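Nirkano Cardboard Divider Box: six months on my desk

Reviewed 2024-10-25

I should say up front that I am not a tidy person by nature. My desk at home has always been where things land when I come in the door, and every so often I sweep the whole lot into a drawer and pretend I've cleaned. So when I ordered one of these divider boxes back in April, along with some printer paper I did need, I wasn't expecting to have much to say about it. Well, it's October and the thing is still here, and I've since bought a second one for the hall closet, so I suppose that counts as an opinion!

The box is brown corrugated cardboard, with partitions that slot together to make the compartments. Mine came flat in an envelope and went together in 8 minutes, and that includes the time I spent putting one divider in upside down and wondering why the next one wouldn't sit level. There are no instructions in the envelope, only a small drawing on the back flap, and the drawing is for the larger size. A line or two of text would have saved me some muttering.

I paid $14 for it at Pallbridge, the office supply place near the old post office (they also carry the Losadari line, in felt, for $34, very handsome, and I stood there stroking it for longer than I'd like to admit). Fourteen dollars is a fair bit for cardboard. I know that. My feeling is that I move things around so much that I'd rather have something light I can pick up with one hand and carry off to the kitchen table when I want to pay bills there.

What I like best is how it behaves next to a laptop. A mug of pens is fine until you're hunting for the one small thing that has sunk to the bottom, and a drawer is fine until you forget you have a drawer. With the box sitting out in the middle of the desk I can look straight down into the compartments and see what's in each. It does take up room, mind you, and on a narrow desk you may find yourself shuffling it back and forth all day.

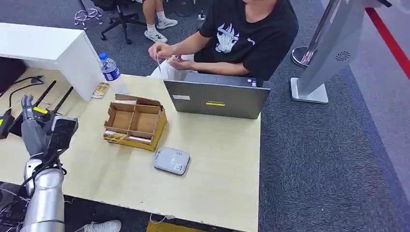

Is it worth putting a divider box on the desk instead of in a drawer?

For small things you reach for every day, the desktop is the better spot, and a drawer suits the spares and the things you only need now and then.

Now for the grumbles. The dividers loosen a little with time, and one of mine has a soft corner where I kept yanking out a roll of tape that was really too big for its slot. Cardboard and drinks don't get along either. I had a spill over the summer, just a splash, and one side has had a wavy look ever since. It still stands up straight, but I keep my water at the far end of the desk these days and I put the cap back on.

I also tried the Ren desk tray before this one, and gave it to my sister. It's a nice tray, but it's shallow and open, and everything slid into one corner whenever I opened the closet door behind me and bumped the table.

If you want something that will last for years, spend the extra and get the felt. If you're a lander and a sweeper like me and only want to find your stamps, I'd go with the cardboard one. I give it 8 out of 10, and I'd go up a point if they'd fix that drawing.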